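## 4. Surface Cleaning and Reverberation in Molded Washbasins

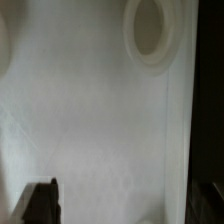

Vol. 6, No. 2, p. 800

**Figure 4.** White molded plastic with an oval opening and its raised collar.

The previous section treated the noise of the supply pipes. We now turn to the fixtures, and in particular to the molded plastic type which has replaced ceramic in many small guest houses. The material is light and cheap to transport, and this explains its quick spread in the hill towns between Fistcombe and Mundthorpe, where roads are narrow and a ceramic unit is often broken before it arrives.

Two questions were asked. The first is whether the owners clean a plastic fixture in the same manner as a ceramic one. The second is whether guests complain more often of sound from the drain. Both questions were put to the owners in writing, and the answers were read by two persons independently. When the two readings did not agree, the answer was left out from the analysis.

### 4.1 Cleaning habits

Most owners in Fistcombe reported that they had at first continued with the same scouring powder. After one winter they changed to liquid soap, as the powder had made the surface dull. In Mundthorpe the change came later, and several owners there told us that they did not know the powder could do harm. The local shop still sells it on the same shelf as the fixtures.

A raised collar around an opening (Figure 4) is a detail to which the owners returned many times in their answers. It is said to be difficult to wipe at its outer foot, where the curve meets the flat part, and a cloth tends to pass over this place. Owners who used a small brush did not mention the problem. We did not find any relation between the age of the fixture and the satisfaction of the owner, although such a relation was suggested by earlier work in Feltbridge. It must be said that the Feltbridge survey included rented apartments, and tenants have other reasons to be dissatisfied.

### 4.2 Sound from the drain

Complaints of sound were less frequent than we expected. The owners connected them mainly with the hour – a drain that is accepted at noon is not accepted at night – and with the thickness of the wall behind the bed. The material of the fixture was seldom named. In one house in Mundthorpe the plastic units were removed after complaints in December, and the complaints continued as before with the ceramic ones.

For the laboratory comparison we used the Testa procedure, in which water is released from a fixed height and the level is recorded in the next room. The procedure was written for kitchens, and its application to bathrooms is not without difficulty. The room is smaller, the walls are tiled, and the position of the microphone has much influence on the result. We have therefore kept the same position in all 6 runs and do not compare our values with those published for kitchens.

### 4.3 Limits of the material

The answers come from owners and not from guests. An owner hears only the complaints that are spoken, and a guest who slept badly may simply choose another house the next year. The written form has also its weak side, as some owners answered in two or three words. These short answers were kept, but they carry little weight in the discussion of Section 5.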